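The spreadsheet had two tabs, Want and Can Have, and Cheng-en Cheng kept dragging things from the first to the second when she thought I was making tea.

"We do not need a Telen," I said, from the kettle.

"We need half a Telen."

"They don't sell half a Telen. I asked. The man was quite short with me."

We had until five o'clock to send the order for the whole of next year, and it was already ten past three. Forico wanted 157 pounds for a set of fingers and 48 for the delivery, which made me so cross I had to go and stand on the landing for a bit. (It was fingers in a box! I could have gone and fetched them on the bus.) Borkowska did them for less but you had to buy 200, and I did try, I really did try, to think of a use for 200.

"Presents," said Cheng-en.

"Who for?"

She thought about it properly, I'll give her that. Then she put down her pencil and said I ought to come and look at the arms before I crossed out one more line, as I'd been doing sums all week and hadn't been near them since December. So I carried my tea through, and we stood by the teal curtain like two people choosing a carpet.
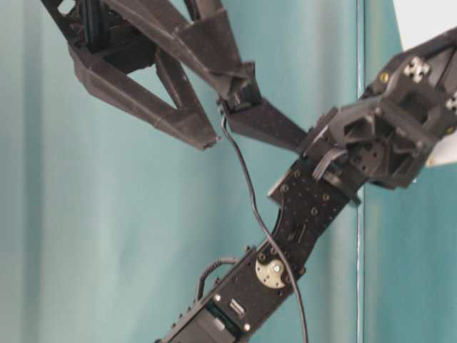
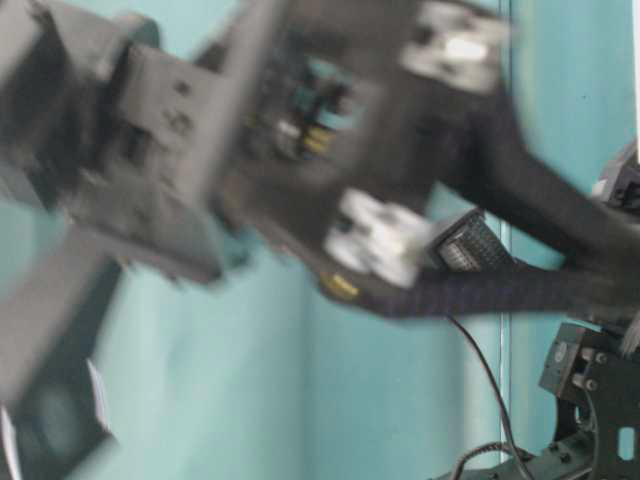
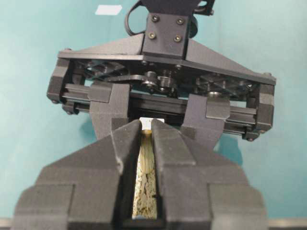

The arms at work, and in the last one two grippers facing each other with the pale strip between.

"Well?" she said.

I said the cable wanted a clip. She wrote down *clips* and put a price next to it, and it was such a small, decent price that I felt my shoulders drop for the first time since Monday.

"And after clips?"

"Spare fingers. Ordinary ones."

"And after that?"

I knew what she was doing. My mother used to do it in shoe shops. You start with the laces and an hour later you're walking out in boots. But I'd been watching that gripper and I had gone soft, and I heard myself say that if we left the Ornus motors till the spring, and if we made do with the old bench, and if Forico could be talked out of their ridiculous delivery — well, there might be a bit left over.

"How much of a bit?"

"Not a Telen."

"No," she said. "But a second-hand one?"

I hadn't known there were second-hand ones. She had, of course. She had the advert folded up in her back pocket, and from the state of the creases it had been in there a good while. The seller wanted a quick answer and would throw in 2 spare motors.

I read it twice. My tea had gone cold. It was twenty to four, and I went back to the spreadsheet and made a third tab, and then I sat there wondering what on earth to call it.

More stories
The Lodger's Bicycle
Eleven Kinds of Soup
What My Aunt Did With the Piano
A Quiet Week at the Ferry Office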